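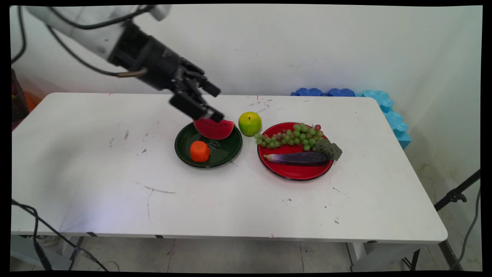
Home Care Providers > Setting Up > Funding and Claims

4. Adding a client's funding package

Do this once per client, before the first visit gets billed. If visits are already in Zuseo with no package attached they sit in the Unfunded tray. You can move them later but it's fiddly, see 4.6.

Have ready: client's approval letter, their client number, start date of funding, name of whoever signs for them (could be the client, a spouse, a son or daughter with power of attorney).

4.1 Create the package

1. Open the client's file. Click Funding, then New package.
2. Pick the type. Home Support, Respite, or Private Top-up. Veterans' clients go under Home Support with the Veteran box ticked. There is no separate type any more.
3. Type the start date off the letter. Not the date the letter was written.
4. Enter the monthly amount in dollars, no comma. 2000, not 2,000. A comma makes it read as 2 and you won't get a warning.
5. Save. The package shows grey until someone approves it.

Note: Respite packages ask for a yearly amount instead. Same rule with the comma.

4.2 Split between client and funder

Most clients pay a share. Go to the Split tab.

1. Put the funder's part in the top line. 
2. Put the client's part in the second line.
3. Check the total at the bottom matches the monthly amount. Say the package is 2000 and the funder covers 1000, and there's a family top-up of 600. You are 400 short and Save stays greyed out untill you fix it.
4. If two family members share the bill, click Add payer. Each gets their own statement.

CAUTION: Do not put the client's share in the funder line "for now". The claim file goes out overnight and can't be pulled back. You'll be doing a reversal (section 7) and the family will get two letters.

4.3 Who signs

1. Signatory tab. Choose Client or Representative.
2. For a representative, upload the power of attorney. PDF only, all pages, incl. the blank backs if they're numbered.
3. Enter the expiry if there is one. Leave blank if not. Don't make one up.
4. Send for signature, or print and sign at the kitchen table. Both fine.

Paper copies: scan and attach the same day. Originals go in the client's folder at the office, Esberg clients in the blue cabinet.

4.4 Linking to the roster

Warkona is the roster side. It reads packages from Zuseo once an hour, so a new one won't show straight away. Wait before you ring us.

1. In Warkona open the client, click Refresh packages.
2. Tick the visits this package pays for. Personal care, meals, transport, and so on.
3. Set the order if there's more than one package. Top of list gets used first.
4. Apply from: today, or the package start date. Pick the start date if visits have already happened.

Note: Overnight stays need their own line. Ticking Personal care does not cover them.

Note: Public holidays use the holiday rate automatically. Don't add it by hand or it doubles.

4.5 Approval

Someone other than the person who entered it. Coordinators can approve for each other. Office leads can approve anything.

1. Open Waiting for approval.
2. Compare amount, split and start date with the letter. The letter wins.
3. Approve or Send back. Write a reason if sending back, even one word.

Grey turns green. Claims start with the next overnight run.

4.6 If something's off

Error 53, client number not recognised. Usually a zero typed as the letter O, or the number off an old card. Retype it from the letter.

Package green but visits still Unfunded. Go back to 4.4 step 4 and change the Apply from date, then Refresh again.

Balance gone negative. Hours went over. Call the family before the next visit, not after. The visit itself still goes ahead, don't cancel care over a balance.

Client has moved over from Kolev. Their old package comes across as read only. Make a new one and put an end date on the old one the day before. Overlapping dates means both get claimed.

Client goes into hospital. Use Pause, not End. Ending it wipes the split and you start from 4.1 again.

4.7 Yearly review

Amounts get looked at every February. You'll see a yellow flag on the package. Enter the new amount as a new line with it's own start date and leave the old line alone, we need it for the audit.

Stuck on any of this, Hrvoje Atanasov on the support desk, put the client number in the subject line. No client names in email please.

Section updated 2025-11-24. Screens may look a bit different on tablets, the Split tab is under More.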